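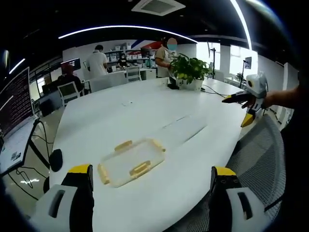
Can I use this set to decide which gripper to buy?
Only if the thing you plan to pick up is a food container with clips on it. For anything else, treat the results as a hint and run your own trials.

Dustomholm Lid and Clip Set
README, second revision (the first one had the wrong camera settings in it, sorry)

What this is

208 recordings of people using hand-held grippers on clear plastic food containers. We made it to compare two finger tips, which we call Gavier and Rautiainen after the two people who argued for them longest. Gavier is the softer pad. Rautiainen is the stiffer one, with a bit more bite at the edge. Both fit the same finger, and swapping them takes a hex key and more patience than Joni has.

Each recording comes from a wide camera mounted on the gripper, plus the finger opening and the motion of the hand. Some tasks use one gripper, some use a pair. In the paired tasks either one person holds both or two people hold one each, and the task file says which.

Why containers

Because everything else was too easy. We started with foam blocks, and both tips scored so well that the chart was two flat lines. Santeri then brought in his lunch. A clear box is close to invisible to a depth camera, slides on a glossy table, and has a rim just wide enough to make you think you have a grip on it. It also made Santeri late for lunch for most of February.

Tasks

rim_lift: grip the rim on one side, raise the container, put it back down.
clip_open: push one clip outward until it lets go.
clip_close: the reverse, and harder than it sounds.
lid_off: lift a lid that has already been unclipped.
pair_hold: two grippers take opposite ends of the rim and keep the container level.
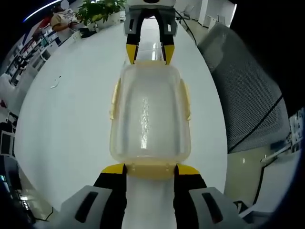

pair_hold on an empty container, one gripper at each end of the rim.

We scored pair_hold by eye from the recordings. Two of us scored each one separately, and where we disagreed Hilkka decided. If you disagree with Hilkka, the raw files are all there, and so is Hilkka.

What we found

On rim_lift the two tips are hard to tell apart. On clip_open, Rautiainen wins and it isn't close. The softer pad folds over the clip and the operator ends up pushing the whole box across the table, which is a fine way to clear a table but was not one of the tasks. On pair_hold, Gavier does better. With two stiff tips, any twist in one hand goes straight into the other, and the box starts to rock. Soft tips swallow some of that.

On clip_close we have no finding. The operators had strong opinions. The numbers did not.

Of the recordings, 80 are clip_open, which is more than we wanted. Aatos kept recording them after we had enough, on the grounds that he was just getting good at it. He was, and this is a problem: his later trials are noticeably better than his early ones with either tip. Use the trial_order column if you plan to average anything. Please use the trial_order column.

Camera notes

The lens is very wide. Straight things near the border come out curved, and a container close to the camera looks longer than it is. We include calibration files for all 4 cameras used across the sessions. We also tried a narrower lens for a while, and dropped it when it turned out to show a lovely sharp view of the table and none of the second gripper. Those recordings are not in the set.

Reflections are a nuisance throughout. The table is shiny, the containers are shiny, and the overhead lights are bright strips. Feng-yi tried a segmentation model on the clear plastic and it found the lights with great confidence. We left the lighting alone, on the theory that your room is probably no better.

File layout

trials/ holds one folder per recording, named by task and trial number.
Inside each: video.mp4, opening.csv, pose.csv, notes.txt.
calib/ holds the camera files.
scores.csv holds every score, the tip used, the operator code and trial_order.
odd/ holds recordings where something went wrong with the gear. They don't count toward the total. Some of them are more useful than the good ones.

Time stamps in opening.csv and pose.csv share a clock. The video has its own. A sync offset is given on the first line of notes.txt, and where that line says "ask Joni", ask Joni.

Known problems

The opening sensor drifts when the gripper has been in use for a long stretch. We zeroed it between sessions but not between trials, so compare changes in opening and leave the absolute values alone.

Pose tracking drops out when the camera looks at nothing but white table. You will see short jumps. They have been marked in pose.csv with a 0 in the valid column and have not been smoothed.

The clip_close scores from the first session used an older rule, where a clip counted as closed if it made a noise. The newer rule is that it has to stay closed. Both are in scores.csv, in separate columns.

Privacy

Faces of people in the background are blurred. Screens are not, but we checked and found nothing readable that anyone would want to read. If you spot something we missed, open an issue and we will pull the recording.

Still to do

A version with food in the box. Sirkanthorpe, our next set, will have rice in it, dry, by popular demand from whoever has to clean the table.

Contact

Feng-yi Pan for the data, Joni Tikkanen for clocks and cables, Hilkka Suominen for complaints about scoring. Mornings are better, before 11.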